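Housekeeping Basics, handout 2: folding on a bed

Okay, so last time I promised we'd get off the theory and onto laundry. I fold on the bed at home, always have, and I think it beats the kitchen table – you get room on all sides and fabric doesn't slide off the way it does on a polished top. Pull the sheet flat first. Wrinkles underneath will fool you when you're looking for a straight edge!

A striped sheet is a gift here, by the way. Pick one stripe and line your garment up with it. 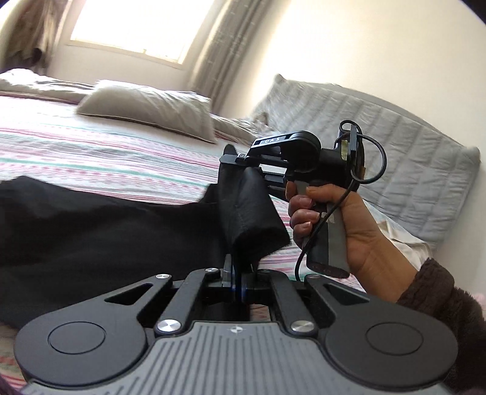 *Marlene Hamann*

Black clothes are the ones my Udside group grumbled about most. Seams vanish on them, so find the seam with your fingertips and follow it along (a lamp off to one side helps too). With anything a bit shiny, look for where the light breaks, and you've got your crease.

Then the usual order:

1. Smooth it out from the middle.
2. Bring the sides in.
3. Fold up from the bottom, in halves or thirds – your choice, I do thirds.

For next time, bring one dark item and one you hate folding. Jana Görtz asked about fitted sheets, and yes, they're coming, in handout 3. Reading is page 73 of the course binder, just the part on seams and hems.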